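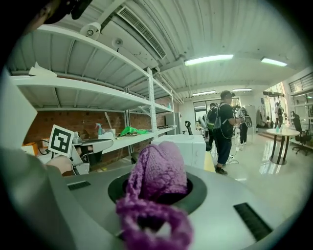 Posted in: Robots & Automation / Threads
August, 4:40 pm. By the author of Trondance

Spent the afternoon at Welldale, where Gremoritz is gathering examples for Pinto, its cloth-handling model. The sales page says Pinto "learns the way people do." I wanted to see how much of that survives a day of watching people work. The cloth is purple, a loose crochet piece with open stitches, and it bunches into a mound the moment you stop holding it flat. As a test object I like it. As proof of anything general I have my doubts.

The target for the day was 159 examples. An example is one person, two hand-held grippers, one cloth, start to finish. I asked what counts as finished and got 3 different answers from 3 people. Write that down somewhere before you train on it, please.

The tags on top of the grippers are for tracking. Fine. But I asked how often tracking drops out when one hand passes in front of the other, and the reply was "we filter those." Filtered by what? If you throw away every crossed-hands attempt, you've taught the thing that hands never cross.

To be fair, the people doing the collecting were careful. They slowed down, redid the ones they didn't like, kept notes. My quarrel is with what happens to those notes later – as far as I could find out, they stay in a spreadsheet and the model never sees them.

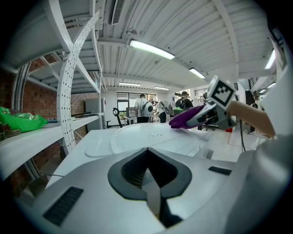
Also, redoing the ones you don't like is a choice. The fumbles are where I'd expect the useful stuff to be. A cloth slips, you catch it, you carry on. Cut that and you get a model that has only ever seen a good day.

I was told the full set will be 267 examples per task, and that this number "came from earlier work." Which work? No link yet. I've asked twice. It could be a perfectly good number. It could also be what fit in the budget.

Same room, same shelves, same brick wall, same ceiling lights. I brought this up and heard that variety comes in the next round. Everyone's variety comes in the next round. I'd take half the examples in twice the rooms, but rooms cost money and cloth is cheap.

What would change my mind: a cloth it hasn't seen, in a building it hasn't seen, with all the failures left in the video. Gremoritz says a test like that is planned. I've asked to be there for it – will post here if they say yes.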